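7 June 2023
By Siu-ming Chang

6. When the gripper loses its marker

Good news first: this is the fault you will see most on the Tadley hand-held gripper, and it is also the easiest one to clear! Tracking drops out, the status screen shows code 610, and the width reading freezes while the fingers keep moving. Yao-tsung Yang chased it for most of a month on our Jamstead bench, and the steps below are his, tidied up a little.

CAUTION: A frozen width reading can still be passed to the arm. If an arm is paired, it may close on the last value it received. Press the arm's stop button before you touch anything, and keep your hands out from between the finger pads.

6.1 Clearing code 610

1. Stop the arm, then end the recording. Do not pause it. A paused recording picks up the bad reading again when you resume.

2. Set the gripper down with the finger pads facing up.

3. Check the marker card. It must stand upright and flat, with the whole black and white pattern showing. A bent corner is enough to set off the fault.

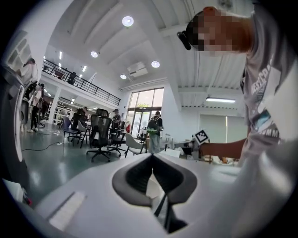 4. Wipe the card with a dry cloth. Please don't use alcohol, as it lifts the ink and you'll be printing a new one by lunchtime.

5. Look for glare. Ceiling lights and glass doors are the usual culprits, and turning your body a quarter turn often brings tracking straight back (a lovely moment when you've been stuck for an hour).

6. Open and close the fingers fully, three times. The width reading should follow.

7. If it does, start a new recording. If it doesn't, go to 6.2.

NOTE: The confidence score next to the reading should sit at 99 with the fingers still. Lower scores are usable for practice but don't keep the data.

6.2 If the code comes back

1. Restart the Fliltel receiver and wait 300 seconds before reconnecting. It really does need all of that.

2. Run the width calibration from the Tools menu.

3. If code 2044 appears during calibration, the finger pad has shifted on its mount. Take the gripper out of service and tag it.

CAUTION: Never pair an arm with a gripper that has shown 2044, even if the code clears by itself. Ours cleared twice, and the third time the arm crushed a sample tray.

A firmware fix is due in July. Until then, save the log before every restart and send it to the Tang support desk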